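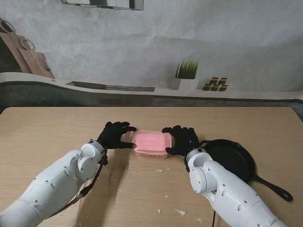
4.2 Comparison of hand controllers

We compared two controllers for the five-fingered hands on the bimanual station at Skonulcombe. The first, Draton, closes each finger to a fixed joint angle chosen in advance for the object. The second, Cenum, closes until the motor current at a finger passes a threshold and then holds that finger in position. Both ran on the same pair of arms with the same arm trajectories, so any difference in outcome should come from the fingers alone. The hands wore black knit gloves in all trials. Earlier tests in February were run with bare fingertips and are not included in the results below.

Each controller was given 100 attempts on a two-handed lift of a rectangular plastic container with rounded corners. The container was placed near the middle of the table, and the hands approached from the left and right. A lift was counted as a success if the container stayed off the table for 3 seconds and was set down with its lid still closed. We did not move the other kitchen items between attempts unless a hand had touched them. Gains were set once, on 6 April 2022, and left alone after that.

Draton did well when the container was placed squarely between the hands. It did poorly when the container was rotated, because one hand made contact first and pushed the container toward the other before the second hand had finished closing. Cenum handled rotated placements better but was slower, and it sometimes stopped a finger early when the knit caught on the rim. We raised the current threshold on the thumb to reduce this — the other fingers were left at the default.

Figure 4. View from the wrist camera.
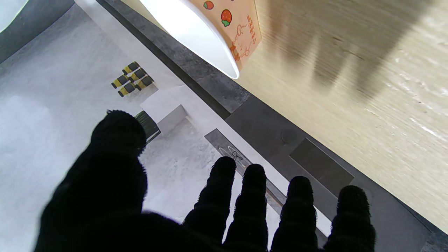

The wrist camera was used to check the hand pose before contact and to label failures afterward. Its field of view is wide enough to take in the work surface past the fingers, but the hand itself covers a good part of it. In Figure 4 the thumb is the closest and largest part of the hand, and the four fingers hide sections of the gray strip that runs behind them. The printed cup at the top is only partly in view, and the wooden surface is blurred. We therefore discarded blurred images before labeling, which left 1,064 for the two controllers together. Labels were assigned using the Chowdhury scheme, with one change: a slip was recorded only if it could be seen from both the wrist camera and the fixed camera. Where the fingers blocked the wrist view for the whole approach, the attempt was marked as unlabeled and kept in the success count but left out of the failure breakdown. All images in the final set were viewed at 60 percent of their original size.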